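Suche Suchbegriff eingeben Los

Wir verwenden Cookies, um diese Seite zu verbessern. Einstellungen | Akzeptieren

Edelstahl und Kunststoff sauber halten

Polierter Edelstahl und helle Kunststoffdeckel haben eines gemeinsam: Man sieht ihnen jeden Tag ohne Lappen an. Die folgenden Hinweise gelten für Küche und Werkstatt. 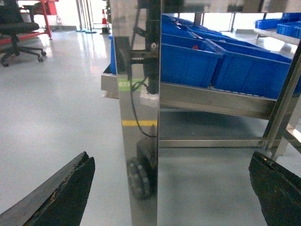
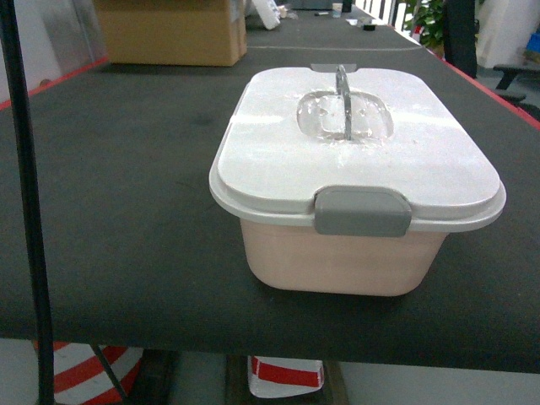 Ausgabe 47, Seite 2

Polierte Rohre und Pfosten

Zuerst trocken abstauben, dann mit lauwarmem Wasser und einem Tropfen Spülmittel abwischen. Immer in Längsrichtung arbeiten. Mit klarem Wasser nachgehen und sofort trockenreiben, sonst bleiben Kalkränder. Scheuermilch und Stahlwolle haben auf Hochglanz nichts verloren. Fingerabdrücke gehen mit einem Mikrofasertuch und etwas Spiritus weg.

Deckel von Vorratsdosen

Staub sammelt sich in Vertiefungen und unter dem Griff. Dort hilft eine weiche Zahnbürste. Verschlüsse aufklappen und auch die Innenseite der Lasche putzen. Hat der Deckel eine Dichtung, die sich herausnehmen lässt, wird sie getrennt gewaschen und erst trocken wieder eingesetzt. Viele Deckel vertragen keine 70 Grad in der Maschine — im Zweifel von Hand spülen.

Gerüche in der Dose

Zwei Esslöffel Natron in warmem Wasser auflösen, einfüllen, über Nacht stehen lassen. Fernanda Simões aus Neltoneck legt stattdessen zerknülltes Zeitungspapier hinein. Bei Zwiebeln reicht das nach unserer Erfahrung nicht.

Filz als Tischauflage

Filz nicht nass wischen. Krümel absaugen, Fusseln mit der Kleiderbürste aufnehmen, immer in eine Richtung. Wachs hart werden lassen und abheben — den Rest mit Löschpapier und mäßig warmem Bügeleisen ausziehen. Bei Kunstfasern vorher an einer Ecke probieren.

Fragen und eigene Tipps bitte an die Redaktion, Stichwort »Haushalt«.

Kontakt | Impressum | © Brultalside Hausblatt | Nach oben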